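Wednesday, Sallville workshop, kettle on at 7.40

Grip chalk, batch 19. Margit Hovland wants a block that doesn't shed all over the gym floor, and I want one that doesn't crack when you look at it, so we're back to fiddling with the binder. Pressed 33 blocks last night, Trirnov powder as before, left them on the wire racks by the window. 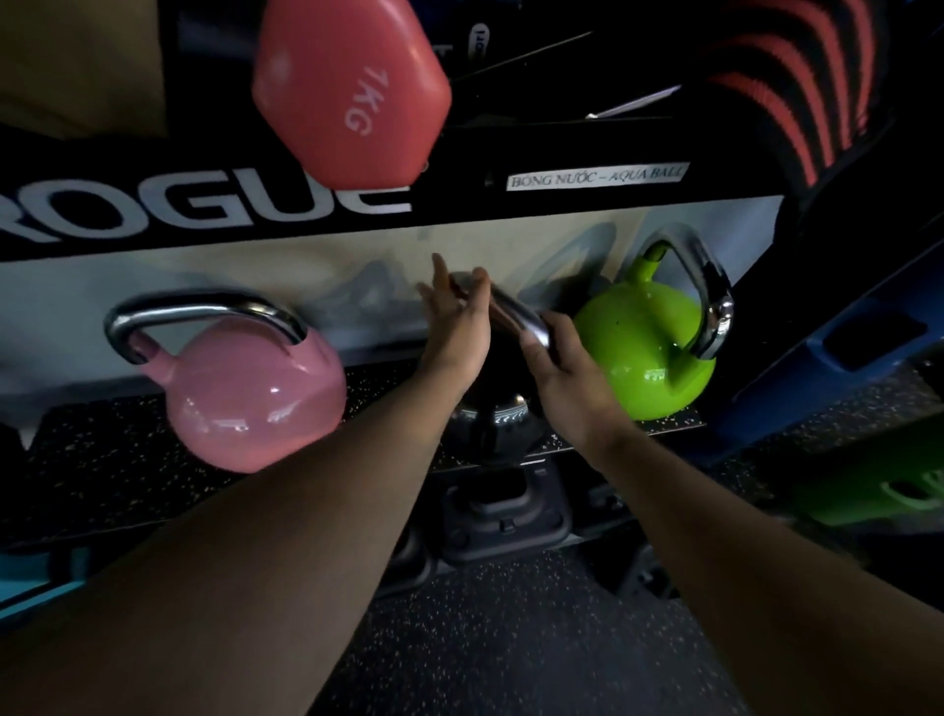
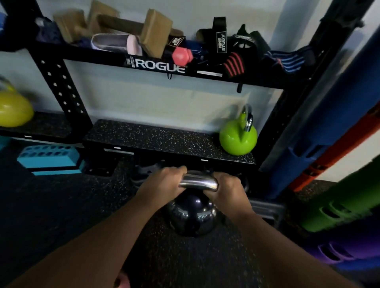

Shiny chrome handles, both of these.

Why do the blocks keep cracking at the corners? They're drying too quickly on the outside while the middle is still damp, so the skin shrinks first and the corners give. A slower dry under a loose cloth should sort most of it.

Tried that on the second rack and oh, what a difference! Corners lovely and square, only a hairline on the ones nearest the radiator (must move that rack, I keep saying it). The uncovered rack is a sorry sight – crumbs everywhere, and I've swept them into the Pedell tub to be reground.

Binder is still the old Sjögren starch, mixed a touch thinner than in May. Margit thinks thinner again. I'm not so sure, as the thin ones feel a bit dusty when you rub them with a thumb, but she's usually right about this sort of thing and it's only flour paste when all's said and done.

Mould no. 3033 is sticking. Wiped it with a dry brush, still sticking. Talc?

To do: order more cloth, label the racks properly this time, ring Trirnov about the next sack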